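Does a White Desk Make a Room Feel Brighter? A Study of Color and Light in Our Study Hall
Mwanahawa Kinyua and Wayne Dhillon
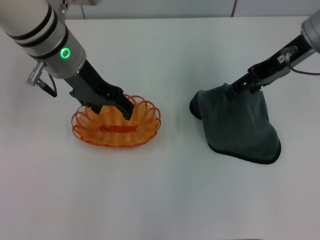
Our project started with a complaint we kept hearing from friends: the study hall in the Hiebert building feels gloomy, even at noon. We wanted to know how much of that comes from the lamps and how much from the furniture, and we were so excited when Mr. Friesen let us have the room for the whole month of February! The desks in there are dark brown. A plain white tabletop like the one in the photo sends a lot of light back up toward the walls and your face, and anything dark on it, like those two black bands on the pale arm, jumps right out at you. Dark desks swallow that light.

What we did
We covered half of the desks with white paper and left the other half alone. Then we took light readings at eye level, once in the morning and once after lunch, with the blinds in the same position every time. We also handed out a short survey and got 339 answers back, way more than we hoped for (thank you, ninth graders).

What we found
The morning readings came out at 700 lux over the brown desks and 800 lux over the white ones, with the very same lamps on. We checked the meter twice because we didn't believe it! After lunch the gap got smaller, and we think the sun on the back wall had a lot to do with that.

The survey was the really fun part. Most students picked the white side as the nicer place to read, but plenty of them said the paper was too glaring for laptop work. Laurier Morin wrote us a whole page about glare, and it changed how we think about the question.

What we would change
The paper wrinkled and got pen marks on it, so by the last week it wasn't very white anymore. Next time we'd like to try a matte cream color as well, and take readings on cloudy days only.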